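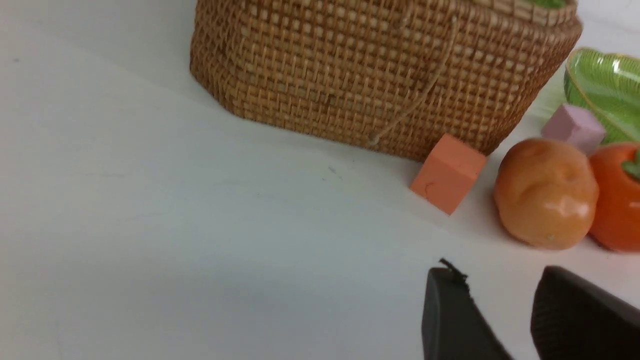
La cesta de mimbre, con los cubos y parte de la verdura de juguete.

La cesta grande ha vuelto a la mesa

Llevaba desde el invierno pasado encima del armario, llena de bolsas de tela que me daba pereza doblar, y el miércoles por la tarde la bajé por fin. ¡Qué alegría verla otra vez en su sitio! Los que lleváis tiempo leyendo este boletín ya la conocéis, porque salió en el número del mercadillo. Para los demás: es la cesta de mimbre de trama cuadriculada, con su cordón beige anudado, y en la ludoteca se ha usado para casi todo (pan, ovillos, disfraces, un gato de visita que no quería irse).

Ahora le toca ser la cesta de la compra. En septiembre estrenamos el rincón de la tienda y llevo dos semanas dándole vueltas a qué poner y qué no. Mi primera idea era comprar un puesto de mercado entero, de esos con toldo y caja registradora, y me pasé una noche mirando el catálogo de Jesside hasta que vi que el más bonito no cabía por la puerta del pasillo. Así que una mesa blanca, la cesta y lo que ya teníamos en los cajones, que es muchísimo.

De verdura hay una patata y un pimiento naranja con su rabito verde, y unas cuantas cosas más que todavía estoy lavando. La patata es mi favorita, lo confieso. Tiene sus hoyitos y brilla como si la acabaran de encerar, y los pequeños la eligen siempre antes que las fresas, no me preguntéis por qué. El pimiento, en cambio, es el que más se pierde. El curso pasado apareció dentro de una bota de agua, y antes de eso estuvo un mes entero en el cajón de los puzles.

Los cubos no son comida, ya lo sé, pero en nuestra tienda sirven para todo. El rosa pálido suele ser queso, o jabón, según quién despache. El de color salmón es de espuma y tiene una rayita oscura en una cara que no sale con nada (he probado con agua y jabón, con bicarbonato y con una goma de borrar, y ahí sigue). Si alguien tiene un truco para la espuma que no la deshaga, que me escriba, por favor, que ya es una cuestión personal. Y el platito verde de plástico lo quiero para las monedas, aunque me temo que acabará siendo la ensaladera.

Alguna cosa práctica, ya que estamos. La verdura de plástico la lavo con agua templada y una gota de jabón de platos, y la dejo secar boca abajo sobre un trapo. A la cesta le paso un cepillo seco por dentro y luego un paño apenas húmedo – nada de meterla en la bañera, que lo hice una vez con otra más pequeña y estuvo días oliendo a establo. Los cubos de espuma van aparte.

Para recoger vamos a probar una norma muy sencilla: lo que es de la tienda vuelve a la cesta, aunque vuelva revuelto. El año pasado teníamos etiquetas con dibujos para cada cajón y a mí me encantaban, pero recoger duraba más que jugar. Esta vez prefiero una cesta grande y cinco minutos de música. Ya os contaré si funciona o si en octubre estoy otra vez recortando etiquetas.

Si tenéis por casa comida de juguete que ya no se use, nos viene de maravilla, sobre todo pan y huevos, que no tenemos ninguno. También bolsas pequeñas de tela, de las que puede llevar un niño sin arrastrarlas. Las cosas con pilas mejor no, que se quedan sonando dentro del armario y me dan unos sustos tremendos al cerrar. Podéis dejarlo todo en la caja de la entrada, la que pone Sollero en la tapa, cualquier tarde a partir de las cinco.

Y me queda por decidir el nombre de la tienda. De momento va ganando «La Patata», pero se admiten propuestas hasta el próximo boletín.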